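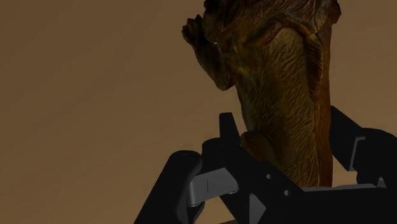 ## The Tazi Couch Brush

A hand brush for upholstery, made by Flarkano. It has a wooden handle, stiff bristles on one side, soft bristles on the other, and a flat tongue at the end that goes down between the cushions where your vacuum attachment claims to go. It does not plug in, connect to anything, or send you a message when it's lonely. It costs $30, and for that price we think it ought to be a good brush, so we made it one.

We sell it to people who own a couch and have looked at it recently in daylight.

### What it does

Most of what makes a couch look old is sitting on top of the fabric. Crumbs, hair, skin, lint off a blanket, the gray fuzz that appears along the seams even in homes where everyone swears they never eat on the couch. A vacuum gets the loose part. The rest has been pressed into the weave by people watching television, and it needs to be lifted before anything can carry it away.

That's the stiff side's job. Use it in short strokes, all in one direction, toward the front of the seat. Go against the nap first to raise the dirt, then vacuum or wipe, then finish with the soft side going with the nap so the cushion stops looking like a map of who sat where.

The tongue is for the gaps. It's nine inches long and slightly curved, with a lip on the underside that drags things back toward you instead of escorting them deeper into the frame. Expect pens, popcorn, hair ties, a sock, plastic animals, and coins in smaller amounts than you were hoping for.

### What's in the box

- One Tazi Couch Brush
- A bristle comb, for cleaning the thing that cleans
- A hanging loop, already tied
- A folded card with the instructions on it, which we know you will read later, from the trash

### Details

| | |
|---|---|
| Weight | 411 grams |
| Handle | Oiled beech |
| Stiff side | Tampico fiber |
| Soft side | Goat hair |
| Tongue | Nine inches, steel with a felt sleeve |
| Price | $30 |
| Returns | 14 days, used or unused |

The weight gets comments. Reda El-Sayed, who drew the first version, wanted it lighter, and we did make a lighter one. It was pleasant to hold and it skated over the fabric like a stone on a pond. The heavy one does some of the pressing for you. If you have sore wrists, hold it nearer the middle and let it drop a little on each stroke.

### Fabrics it gets along with

Cotton, linen, wool blends, canvas, most polyester, microfiber and corduroy. Corduroy especially. Brush along the ribs and you will remove things from a previous presidency.

Use the soft side only on velvet, chenille and anything your mother-in-law gave you. Silk should be left alone entirely, and so should leather that has started to crack, where bristles will just lift the flakes. Smooth leather in good shape is fine with the soft side, though a damp cloth does nearly as well and you own one already.

If your couch has a tag with a letter on it, that letter is about liquid cleaners. It has no opinion on dry brushing. Test a patch at the back anyway, low down, where the couch faces the wall.

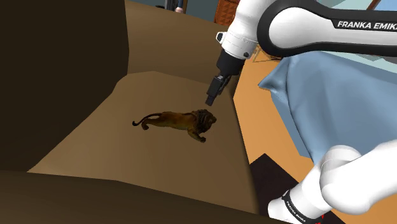 Loose weaves need more patience. If you can see a gap between the threads with the naked eye, keep the stiff side flat and never dig in with the corner of it. A pulled thread can be tucked back through with a blunt needle, but you'll know where it is for as long as you own the couch, and so will your hand.

### How to do a whole couch without losing an afternoon

1. Take off the cushions, if they come off. Stand them on the floor on their edges.
2. Run the tongue along the back gap first, then the sides. Pull toward you. Have a bowl handy.
3. Vacuum the platform underneath.
4. Brush the arms and back from the top down.
5. Brush the cushions outdoors, or over an old sheet.
6. Put the cushions back flipped or swapped. The one in the corner has been carrying the household and deserves a rest.

Do it a couple of times a season. We'd love to tell you weekly, and there are brush companies that will, but a couch isn't a horse.

### Cleaning the brush

Comb the bristles after every use. When the stiff side starts looking gray, wash it in cool water with a drop of dish soap, shake it hard, and dry it bristles down. Drying it bristles up lets the water run into the wood, and the wood will then open up in protest. The felt sleeve slides off the tongue and can go in the laundry inside a mesh bag. It will come out a little smaller. Stretch it back on while it's damp.

The handle likes a wipe of mineral oil once in a while. Olive oil works for a week or two and then smells like a salad.

### From people who bought one

"I was prepared to resent paying this much for a brush. I still do, a little, but the couch is a different color now. I think it's the original one."
Wissam Mahasneh

"Found the remote. It was the remote to the old TV."
Ayman Kabbaj

"Bristles shed for the first few uses, then stopped. I've had it for over 14 months and the handle has gone a nice dark shade. Would like it in a left-handed version."
Taha El Fassi

We wrote back to Taha to say that the brush is the same on both sides of your body. He has since agreed that this is so. The early shedding is real, though, and normal for plant fiber. Comb it out before you start and most of it will be over with.

### The other models

The **Reren** is the same brush without the tongue, for armchairs and car seats. The **Clirnlow** is the tongue without the brush, and was launched in March after enough people told us they only ever used that end. We were hurt, but we made it. Replacement felt sleeves fit both the Tazi and the Clirnlow.
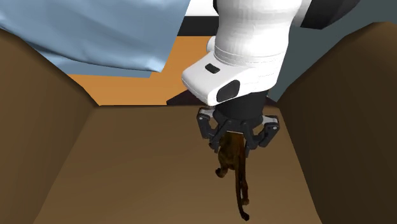
**Will it get pet hair off the couch?**

Most of it. Use the stiff side in short strokes until the hair rolls up into a clump, then pick the clump off by hand. Short, coarse dog hair that has worked itself in point first may need a rubber glove as well, dragged over the same spot.

**Can I use it on a mattress?**

The soft side is fine for a mattress and does a decent job along the piping. Wash the brush before it goes back to the couch, or the other way around, depending on which of the two you would rather not think about.

**Do you sell replacement heads?**

The bristles are set into the handle, so there's no head to replace. If they come loose, send the brush back and Ayman El Ouafi will re-pin it at the bench. You pay the postage to us and we pay it back to you.

### Ordering

Brushes ship from our workshop on weekdays. Gift wrapping is available, although we'd suggest thinking carefully about who receives a couch brush from you and what they'll take it to mean.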